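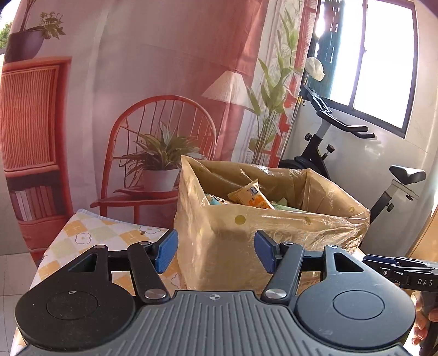 Tsz-kin Hsieh
Project report, Robot Software Lab, Andthorpe – submitted February

Search this site Search Go

1. Purpose

The project set out to write the software that turns recordings from a hand-held gripper into training data for a grasping policy. The policy runs on the lab's fixed arm. My part covered time alignment, gripper width estimation and the filtering of bad recordings. The training code, named Pillier, was already in place and I did not change it.

2. Data

The set holds 354 recordings of packaged snacks and a cardboard box with a plastic liner. Each recording is stored as a video stream and a pose stream with separate clocks. The box was a deliberate choice of test object. Clear plastic produces highlights that move with the viewpoint, and the pose tracker tends to lock onto them. A printed backdrop of a room causes a related problem: the chair and plants on it look like objects at different depths, but all of their features lie on one surface.

3. Method

Width is estimated from the two blue finger pads. A color threshold finds each pad, and the distance between their inner edges is mapped to an opening width through a lookup table. The search is limited to a fixed region of the image, as blue labels on packages otherwise pass the threshold.

Clock offset is found by correlating image motion with pose velocity over the first 400 samples. The filter, Griltusance, then rejects a recording if the pose jumps between samples by more than 10 mm, or if either pad is lost for more than 3 consecutive images.

4. Results

The offset search converged on every recording with a clear starting motion. It failed where the operator held still at the start – the correlation has no peak in that case. Most rejections came from pose jumps close to the liner. Pad loss was rare and occurred mainly when a wrapper folded over one fingertip.

Masking the liner by brightness reduced the jumps but also removed useful features from the window side of the room. I left the mask off by default.

5. Remaining work

The lookup table has to be rebuilt by hand when the pads are changed. Kan, the planner on the fixed arm, still expects widths in meters, and the conversion is done in the export script.

Contact | Copyright Robot Software Lab, Andthorpe | Back to top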